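I bought the Tretico under-desk cable tray in February, after kicking the same power strip loose from the wall twice in one week. The box promises a "clutter-free desk in minutes." I've read that on enough boxes to know what it's worth.

## What you get

A steel mesh tray, two clamps, a bag of hook-and-loop ties and a folded sheet of drawings with no words on it. The long version, which I have, cost me 83 dollars. There's a shorter one for less, and I'd guess most people could live with it, but the listing is written to make you think you can't.

The clamps are the selling point: no drilling. They're rated for desktops up to 30 mm thick, so measure first. My desk squeaked in under that. My partner's, an old door on trestles, did not, and the extra screws for mounting it the regular way are sold separately. I find that cheap, at this price.

## Putting it up

Minutes, no. I was on my back under the desk for most of an evening. The clamp knobs are small and slick and the last few turns hurt. The left one also refused to sit flat until I backed it all the way out and started over, and the drawings had nothing to say about it.

Once it's up, it does hold. I loaded it with a power strip, a laptop brick, a dock and the phone charger and it hasn't sagged so far. The mesh edge is rougher than it should be, though, and it has already scuffed the jacket on my monitor cable. I stuck some felt along it. For 83 dollars, the felt should have been Tretico's problem.

## The ties

The box says 101 ties. I didn't check. They're too short to go around anything thicker than two ordinary cords, and the fuzzy side sheds black lint. Mine started letting go after a few weeks. I went back to the Clurko ties I had in a drawer, which cost next to nothing and stay shut.

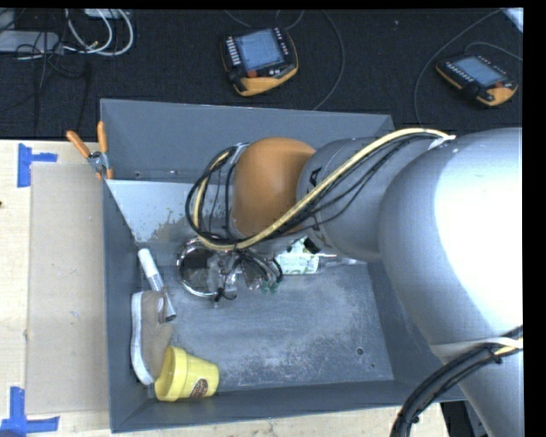
*Filed under: Desk & Office | Words by the Kelemen Desk Notes editor*

Where this tray really falls down is with anything that moves. A tray is fine for cords that go from the wall to a box and stay there. My desk goes up and down, and Tretico shows a standing desk on the front of the package, so I think it's fair to judge it on one. At full height the strip's own cord pulled tight enough to tip the tray forward. You need slack, a proper loop of it, and the tray has no clip or guide to keep a loop from hanging at shin level. I ended up tying mine to the desk leg, and at that point I was doing the tray's job for it.

I had a Lultico fabric sleeve before this. It was ugly and a pain to add a cord to, but it bent when the desk moved and cost me 19 dollars. I've put it back on for the run down to the outlet.

**Buy it if** your desk is thin, stays at one height and you can't drill.

**Skip it if** you have a standing desk, whatever the package shows.

Two and a half stars out of five. I'm keeping it, mostly because I don't want to get back under there and take it down.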